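3.2 Auswahl der Möbeloberflächen

Die Befragung zur Wahrnehmung heller Arbeitsflächen lief in Firnthorpe über 16 Wochen. Von den 1.000 verschickten Fragebögen kamen nur 105 verwertbar zurück. Gefragt wurde nach Blendung, Farbeindruck und Ermüdung der Augen bei längerer Tätigkeit. Cremefarbene Tischflächen vor weißer Wand (Abb. 5) bildeten eine eigene Kategorie, die getrennt von Grau und Holztönen ausgewertet wurde.
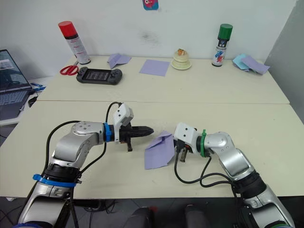 Innenraum und Licht

Abb. 5: Zwei helle Tische, dahinter eine weiße Wand.

Der geringe Kontrast zwischen Tisch und Wand wurde von den Befragten aus Zollora häufiger als angenehm eingestuft als von jenen aus Firnthorpe. Ein Zusammenhang mit dem Alter ließ sich nicht nachweisen. Bei Kunstlicht fielen die Urteile durchweg schlechter aus als bei Tageslicht, vor allem nach 16 Uhr. Die Angaben zur Ermüdung streuten stark und gehen deshalb nicht in das Modell in Abschnitt 4 ein.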